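Oficina de desmonte – galeria de fevereiro

Lote de 17 torres que veio da Plulteo, quase tudo para peças. Lista feita com a Hélène Simard, quem quiser reservar fala com ela.

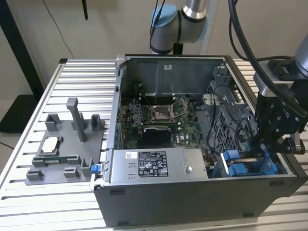 Torre nº 9, a mais completa do lote. Tampa fora, deitada de lado – assim trabalha-se melhor. Placa-mãe DELL verde, socket vazio com a alavanca levantada, portanto quem quiser a placa tem de arranjar processador. Fonte fica na caixa por enquanto. Memória, ver lista, não me lembro agora. Cabos vao todos para o saco do Jocelyn.

Discos: saem com a gaveta azul e tudo, nada de desaparafusar na bancada.

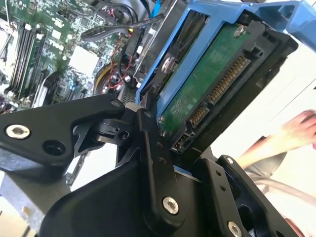

Depois etiqueta, teste, e só então prateleira. Os de 500 GB ficam para a Gurkoron, os mais pequenos são para quem chegar primeiro. Gavetas azuis soltas tambem há, perguntem.

Levantamentos até às 17, porta do lado.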